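Chapter 2
Washing Up: The Science in Your Sink

Few jobs around the house pack in as much good science as doing the dishes! Every greasy pan is a small experiment in surface tension, heat, and friction, and you already own the lab equipment. In this chapter you'll learn why oil clings to metal, what soap does to it, and how a rinse carries it all away.

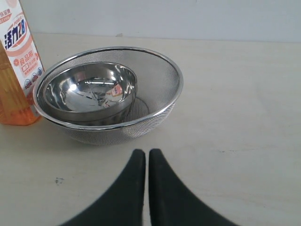
Soap molecules have two ends that behave very differently — one is drawn to water, the other to grease. That double nature lets them surround a droplet of oil and lift it free. Shape matters too. A smooth steel bowl gives grease very little to hold on to, while the fine woven screen of a mesh colander offers hundreds of tiny corners, so you'll scrub the two in different ways in Activity 2. Get your dish soap ready, and turn to page 114 for the safety notes.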